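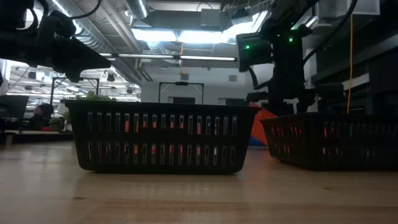 Orkent market hall keeps its vegetable sellers for one more year

The town of Orkent will not close the vegetable section of its covered market this winter, as it had planned. The council voted in September 2025 to extend the contracts of the sellers for one year, and to repair the roof above them in two steps, so the hall can stay open during the work.

The first plan was to empty the whole north side from January and move the sellers to the parking lot behind Leclerc Street. Many of them were against it. The parking lot has no water and no shelter from the wind, and the older customers would need to cross a busy road to get there.

A petition against the move received 241 signatures. It was started by Baptiste Poulain, who has sold potatoes, leeks and salad greens in the hall for 20 years.

"We understand that the roof is old, and we want it repaired too," said Poulain after the vote. "But if you send people away for a whole winter, they learn to buy in another place. After that it is very hard to bring them back."

Under the new plan, the builders will close only one half of the north side at a time. The sellers will share the other half, with smaller tables. Each seller will lose a part of the usual space, and in return the rent will go down to 175 euros a month until the work is finished. The builders will start on the side of the fish counter and then continue toward the main door.

Sylvain Lebrun, who manages the hall for the town, said the work will take longer this way. The first plan needed 4 months. He did not want to give a new date before he has spoken with the building company, Aren.

"They have to put up the scaffolding two times, and they cannot make noise in the morning when the market is open," Lebrun said. "This has a price, and the council has accepted it."

Not all sellers are happy with the result. The owners of the spice shop Kusum, next to the stairs, asked for a place farther from the work, because dust is a problem for goods that are sold open. Lebrun said he will look for a place near the bakery, but he could not promise it. The flower seller has already decided to stay at home during the coldest weeks and to come back in spring.

The opening hours will stay the same. The side entrance will be closed during the first part of the work, and customers with strollers or wheelchairs are asked to use the main door. The public toilets on the north side will also be closed, but the ones near the cafe can be used.

Sellers can see the plan of the new table places at the office of the hall. Comments must be given there in writing before the end of the month.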